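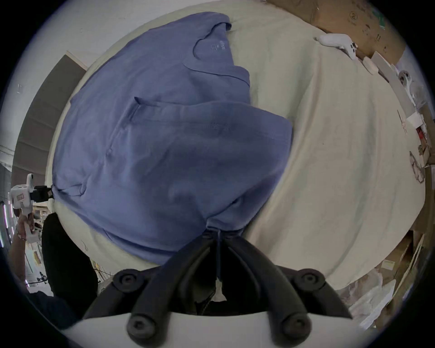 Blue sweatshirt on the cream sheet, gripper on a fold.

9/12/24

Bench rebuild, second week. The Adeck top is on! It went down much more easily than the old one did in June – four of us lifted it over the frame and the bolt holes lined up first time, which I had not dared hope for. Top is beech, 90 mm dog-hole spacing along the front, and it feels lovely and solid when you lean on it.

Drawers next. The Plunel runners came in the long length, so I trimmed the rear brackets by 3 mm and refitted. Drawers one to five now slide right out and shut with one finger. Drawer six still rubs on the left. I think the side panel has a slight bow in it (put a straightedge on it before blaming the runner, whoever gets there first).

Very pleased with the paper drawer. Inside width came out at 393 mm, so the narrow card stock goes in flat with a bit of room for fingers. I lined it with offcuts of the green felt and it already looks like a proper piece of furniture.

Locks: all keyed alike, spare key on the hook by the Sturnar bay. Drawer four needs its catch turned the other way up.

Oil: first coat on the underside only. It soaks in fast, used around 200 ml. Want to do the top on Monday when the bay is quiet, then leave it alone overnight. Please keep mugs off it!

To get: longer screws for the vice plate, more felt, wax for drawer six if the panel turns out to be straight after all.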